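Stistesach Shoe Loan, Wuststead
Lace-up check, sheet 103

Covers canvas lace-ups only, low tops and high tops. Boots have their own sheet. Cleats ditto. Do every line on every shoe, left and right seperately, and write something in the comments even if it's just "ok". Blank means not checked.

Item: 726, orange canvas low top, white toe cap, black stripe
Reason for check: back from loan
Result: OK WITH FIX, see 2.4 and 2.6
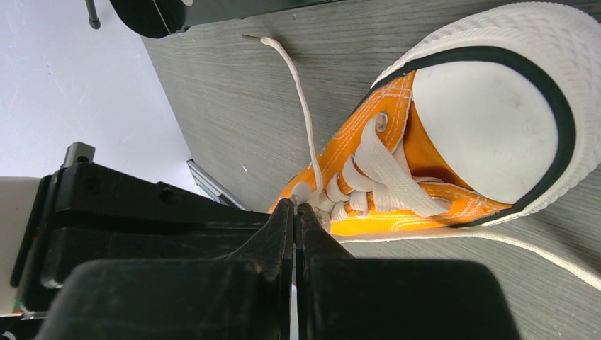 Checked by: Silvia Vaněk | Wednesday, 4:15 pm | Bench, Wuststead

1. UPPER AND TOE

1.1 Toe cap, cracks or lifting edge
OK. Smooth all over, edge sits flat where it meets the canvas.
Comment: faint gray smudges on one side of the cap. Not scratches. Damp cloth, then leave it alone. No bleach wipes on the rubber please, did that once, went yellow.

1.2 Black stripe around toe
OK. No peel that I can find. Press with thumb all the way round, don't just look.

1.3 Sole edge and ridges at the front
OK. Ridges still stand up good at the tip. If they're worn flat at the tip the shoe goes in the retire bin, doesn't matter how nice the rest is.

1.4 Canvas
OK. Orange still bright. No holes.
Comment: check with a hand inside the shoe too. Thin spots feel thin before they look thin.

1.5 Stitching
OK. Pale thread on orange so a broken stitch should show up easy. Went along the seams by the stripe and the zigzag part lower down. One fuzzy thread end on the inside, trimmed. Do not pull fuzzy ends.

1.6 Tongue
OK. Sits straight. Had slid sideways a bit under the laces when I first picked it up, straightened.

2. LACES AND EYELETS

This is the section people skip. We had more than 50 lace-ups through last season and most of what got written up as "shoe too big" was a lace problem. A loose shoe on the stairs is a fall. So slow down here.

2.1 Eyelets, metal rims
OK. Rims tight, no sharp lip. Run a fingertip round each one, both faces.

2.2 Lace type
OK. Flat, woven, off-white. Flat lace in flat lace shoes. Someone keeps putting round cord in the canvas ones, it slides and the bow lets go. The Latico flat ones in the second drawer are right.

2.3 Fraying where the lace goes through
OK. Front crossing is where it starts. Slide the lace a half inch each way to see the bit that hides under the rim.

2.4 Crossings even and flat
FIX. Strands at the front lie ok but farther back they're bunched up tight, loops on top of each other. Shoe would close but it would dig in on top of the foot. Loosen from the ankle end down, flatten, snug from the toe up. Takes 2 minutes.

2.5 Lace tips
OK. Tip on the end I looked at is dark brownish, still on, still stiff. If a tip is split swap the lace, don't tape it. Tape comes off in the wash bag and then it's in everybodys shoes.

2.6 Ends even
FIX. One end lots shorter than the other. Trips you up one side and won't tie on the other. Even up from the middle at the toe.

2.7 Old knots out
See 2.4. Small knot sitting right in the lacing, work it out with fingers, not the scissors and not your teeth (yes, seen it).

Set the shoe down lengthwise on the bench with the ends spread out left and right before you call 2.6. Holding it in your lap everything looks even.
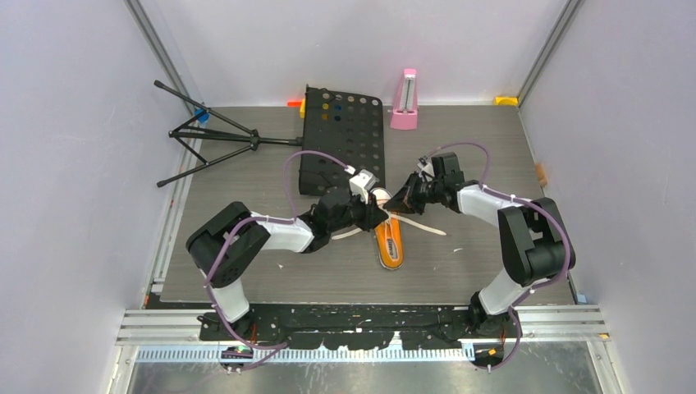

3. INSIDE

3.1 Insole
OK. Light colored, down flat. Lift the heel edge, feel underneath for stones.

3.2 Label
OK. Light label, dark lettering. If it can't be read any more, write the size in laundry pen beside it.
Comment: Khosravi insoles are thicker than the old ones. If you swap one in, write it on the loan card, the shoe will fit about half a size down.

3.3 Collar
OK. No rough edge at the heel. Blisters come from here, not the toe.

3.4 Smell / damp
OK today. If damp, back on the drying rack with the tongue pulled foward, do not pass it and do not stuff it with newspaper overnight, the ink comes off on light linings.

4. PULL TEST

Only after section 2 fixes are done. Skip it if the lace failed 2.3 or 2.5, just replace.

4.1 Hold the shoe at the side near the collar. Keep it on the table.

4.2 Take one lace near its end and pull up and away till it's straight. Steady pull, no jerking. Watch the eyelet row, not your hand.

4.3 Count to five. Let go. Other side same way.

4.4 What fails it: eyelet rim moves, canvas puckers and stays puckered, lace stretches and gets skinny, any cracking noise.

Long laces are a nuisance in this test. If there's a loose bunch over the middle of the shoe then you're only pulling the slack, go back and take the slack out first. Same goes for a lace with one end hanging. Hold that one out of the way.

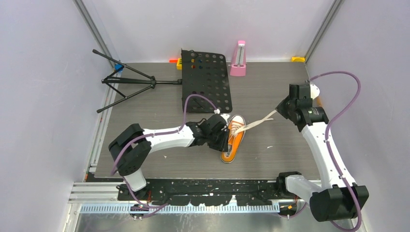 Also don't wrap the lace round your finger to get a better grip. Pinch it. If you can't hold it by pinching you're pulling too hard for a canvas shoe anyway. The test is for catching a bad eyelet, it is not for finding out how strong a lace is.

4.5 Result
Item 726: both sides held, rims didn't move. PASS.

5. BENCH

5.1 Grit on the tabletop
Wipe before and after. Gray wood grain hides dirt, so feel with a flat hand.

5.2 Corners
Lace offcuts end up back there. Sweep them out at the end, not next week.

5.3 Light
OK. Do canvas color checks in daylight if you can, orange looks fine under anything.

5.4 Scissors
Back in the drawer, closed. Were open in the drawer this morning. Not naming names.

6. SIGN OFF

Fixes done: 2.4 relaced, 2.6 evened, 2.7 knot out
Still open: smudges on toe cap, low priority
Retire? No
Next check: after next loan, or February if it just sits
Back on shelf: yes, lace ends tucked inside the collar

COMMENTS

Relacing order keeps coming up. Toe first, always. Straight bar across the lowest pair, ends out even, then cross up. If you start evening up at the top you'll be there all day and the bunching comes straight back.

Spare flat laces are low. Off-white especially. Will order Thursday if someone tells me what length the high tops take, I have the low tops down already.

Please stop ticking 2.6 from across the room. Ends out on the table, then tick.

Other shoe of this pair is on its own sheet, don't copy my answers over. S.V.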